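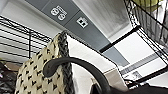
*Woven bag by the wire shelving, from the wrist camera.*

**Kit review, notes from 2024-09-28**

Myfanwy Gwilliam in the chair, me scribbling as usual, so blame me for any spelling.

We started with the Brurer arm kit, as the 2 month loan is nearly up and Velstead want a yes or no from us. I said I like it a lot - setting it up was a doddle and the wrist camera is far better than the one on the Boyer kit (sorry, Boyer fans!). Myfanwy is less keen. She thinks the price is cheeky once you add the support plan, and she'd like that split out on the quote.

Then a long chat about bags and baskets. We want soft, floppy things with handles on the test list as well as boxes, and the woven bag with the white lining stays on it. I asked whether a dark handle against a pale lining makes life too easy for the camera. Fair point, said Myfanwy, so we'll add a bag where the handle and lining are closer in colour.

Kakstead have offered us their gripper pads at 98 pounds a set. Agreed to buy one set and see how they wear before ordering more.

The manual got a good moaning at. Page 17 sends you to a menu that isn't there, and I've told Velstead so twice now.

**To do**

- Me: chase Velstead for the split quote, and mention page 17 again
- Myfanwy: order the Kakstead pads, find the second bag
- Both: read the loan terms properly - section 8 is the bit on returns

Next meeting once the quote is in. Myfanwy is booking the room.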